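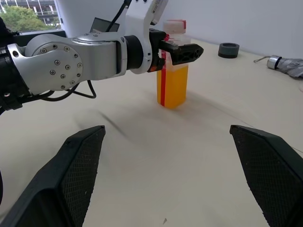
Lemlem Araya
bench tech, drinks & packaging, Sekmont

Monday, July 1, 2019

Orange batch, bottle check. Writing this fast, Soledad wants the bench by lunch.

Clear rectangular bottle, white screw cap, the one with the red tape stripe down the face. Tape stays ON until the run is closed out, please. Mei-kuen peeled one in May and we lost track of which fill was which.

Fill is the orange-yellow stuff, Kandcombe recipe, second try. Color good, strong, opaque in the lower part. Up under the cap it's paler and you can see through more. Not sure if that's separation or just a thin film on the wall. Roxana says film. I'd say wait and look again tomorow before anyone writes "separated" on the sheet.

Stands upright on the table. The square sides are a lot nicer to handle than the round Losemach ones, which wander off if you bump the bench. Label will sit flat too. Downside is corners, they're a pain to rinse. Brush doesnt get in there. Ya-wen has a thinner brush on order, no date yet.

Batch notes
400 ml per bottle
concentrate in first, then water, other way round it foams
let the foam drop, then cap
cap hand tight only, quarter turn back if it squeaks
wipe the neck before capping (I forgot on the first few, sticky threads, redid them)

Set timer for 30 min, then turned each one over twice. Slow turns. Shaking gives you froth up in the neck and then the level is impossible to read.

Level reading: eye down at table height, read off the side without tape. I was reading past the stripe last week and getting junk, had to throw out the whole column. Sorry Roxana.

Open stuff
- pale layer, see above, recheck in the a.m.
- is the tape glue ok on this plastic? left a gummy line on the old ones
- need more white caps, 32 left in the drawer
- Soledad to ask Chrysikopoulos if the sieve can go finer, pulp is clogging the funnel

Funnel is soaking in the left sink, dont dump it. Moving the rest to the cold shelf now, red tape facing out.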